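The Slow Shelf: a spring letter about books, plants and the thing they both sit on

Akthorpe Household Letter
2020-04-10

Dear readers,

Back in January I promised you an item about shelves, and then the seed catalogs came and I forgot all about it, and then there was the matter of the leaking boot tray (thank you for the letters, I have had every kind of advice on the boot tray that a person could want). But now most of us are at home a good deal more than we planned to be, and I've been looking at the same walls as the rest of you, and it seems like the right time to get back to the shelf.

I should say first that I have a weakness for display shelves. I don't mean bookcases, though I like those too. I mean the kind of piece that has a bit of everything in it: some solid boards, some open slats, a drawer somewhere you wouldn't expect a drawer, and doors down at the bottom to hide what needs hiding. My aunt had one in her front hall in Ustitz when I was small, and the drawer was where the string lived. I don't believe I ever saw her buy string. It was just always in there, in little figure eights, along with a thimble and the key to a clock she no longer owned.

A piece like that asks you to make up your mind about things. A plain bookcase will take whatever you push into it until it's full, and then you buy another one. A display shelf has a tall space and a short space and a space that's really only good for one thing, and you can spend a whole rainy afternoon working out what the one thing is. I have spent several!

Let me start with the slats, because that's what people write to me about. The question is always the same, more or less: what on earth do you put on them? Small things tip or slip through, and anything with narrow feet stands a little crooked. A reader wrote in last fall to say she'd given up and laid a cutting board over hers, and I do understand, but it made me a little sad. The whole pleasure of a slatted shelf is that you can see through it. The light comes in from behind, the wall shows, and a dark piece of furniture that might otherwise sit in the room like a wardrobe gets some air in it.

My own answer, after a lot of trial and error, is to use slats for things that are flat and wide, or things that are alive. Flat and wide means a tray, a shallow bowl, a folded cloth, or a book laid on its back. Alive means plants, and I'll come to those in a minute.

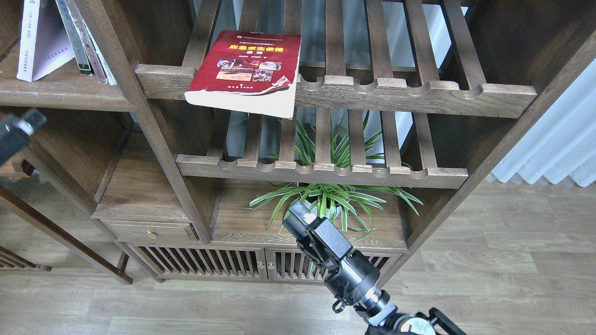
A red paperback on the upper slats, with the spider plant making itself at home on the levels below.

The book in question is a first-aid sort of book, judging by the little rescue photographs on the cover, and I have become very firm in my opinion that a book like that should be out where you can put your hand on it. I used to keep ours upright with the cookbooks. Then came the evening of the grater (my thumb is fine, it was a long time ago), and I stood there with a dish towel wrapped around my hand reading spines sideways and getting crosser and crosser. Cookbook, cookbook, atlas, cookbook. When I finally found it, I'd more or less stopped bleeding and had lost interest.

So now I keep one book lying down. Just the one, or the whole idea falls apart. Everything else can stand up and lean on its neighbors the way books like to, but the one you may want in a hurry gets to lie on its back with its face showing. A red cover is a great help. You can tell someone "it's the red one on the shelf" from two rooms away and they'll come back with the right thing, which is more than I can say for anything else I've ever asked anyone to fetch.

Paperbacks do curl at the corners when they're left lying about. I don't mind it myself. If you do, turn the book over for a week with something heavy on top, and it will mostly forgive you. I wouldn't bother with covering it in plastic. I tried that with a Kudo bird guide once and the tape went yellow and the birds underneath went yellow too, and now every finch in it is a goldfinch.

About those scalloped rails along the front edge, which so many of the older-style pieces have. They're lovely, and they're dust traps, and both of those things have to be lived with. I've tried a feather duster, which moves the dust to the next notch along. I've tried a damp cloth over one finger, which works well and takes forever. What I've settled on is a soft, dry paintbrush, an inch wide, kept for this and nothing else. You run it along the notches from one end to the other and then do the gaps between the slats, starting at the top shelf and working down, and you leave the floor till last. If you have a pale floor under a dark piece you'll know all about what falls down there.

Once or twice a year I follow the brush with a little wax. Limuvent, the small shop down by the old cannery, fills jars from a big tub on the counter, and one jar has lasted me so long that I've forgotten what I paid for it. Use much less than you think. Wax in the scallops will set hard and white if you leave it there, and then you'll be at it with a toothpick while your supper gets cold, as I was.

Now, plants. If you're only going to have one, and you have slats, let it be a spider plant. I know they're not fashionable, or perhaps they're fashionable again, I lose track. But there's no plant so willing to work with the furniture it's given. The leaves come up and out in every direction, and when they meet a slat they don't sulk about it, they go between. Before long you have green and white stripes poking up through the shelf above and spilling over the boards at the sides, and it looks as though you'd arranged it with great care.

They aren't fussy about light. A spot near a window but out of the strongest sun has always suited mine. Water it when the top of the soil feels dry to your finger, and tip out whatever runs into the saucer, because a wet ring on a wooden shelf is a thing you'll be looking at for years. If the tips go brown, snip them at a slant with your sewing scissors and the cut hardly shows. And please don't pull the leaves back down out of the slats when you're tidying! I did that for months, thinking I was being neat, and every one I tugged got a crease across it that never came out.

Several of you have asked about turning the pot. I give mine a quarter turn when I remember, but with a plant that has grown up into the shelf I'd leave it be. It knows where it is by now.

Then there's the little drawer. I've come around to thinking that the contents of a small drawer should be decided on purpose and written down, even if only in your head. Ours holds matches, a flashlight, spare batteries, and the bandages, so that the book on top and the drawer below are in the same line of work. For years it held takeout menus and a single roller skate wheel. I can't say I miss them. A round brass knob on a drawer like that will brighten up with a dry cloth and a bit of rubbing while you're on the telephone, and I've been on the telephone a good deal lately.

As for the doors at the bottom, remember that slatted ones don't hide as much as you'd hope. Whatever you put behind them will show a bit in the gaps. I've had good luck with plain cloth boxes in a dark color, and very bad luck with a bright orange kite.

If you feel like doing something about your own shelf this weekend, I'd suggest you do no more than one level of it. Take everything off, brush it, put back less than you took off, and stop there. I set a timer for 20 minutes, and when it rings I go and put the kettle on whether I'm done or not. The piece in our front room took me the better part of a week that way, and I enjoyed every bit of it, apart from the toothpick.

A few small notes before I let you go. The plant cuttings swap will wait until we can all stand closer together, but if you live within walking distance of the Akthorpe post office, I'm leaving rooted spider plant babies in paper cups on the low wall outside, and you're welcome to take one (take two, they have a great many relations). There are 40 cups out there as I write. Please bring the cup back if you can.

And do keep writing to me about your shelves. I'd especially like to hear what's in the small drawer. Next time I'll be answering letters about lampshades, and there will be a word or two more about the boot tray, which has started leaking again from the other corner.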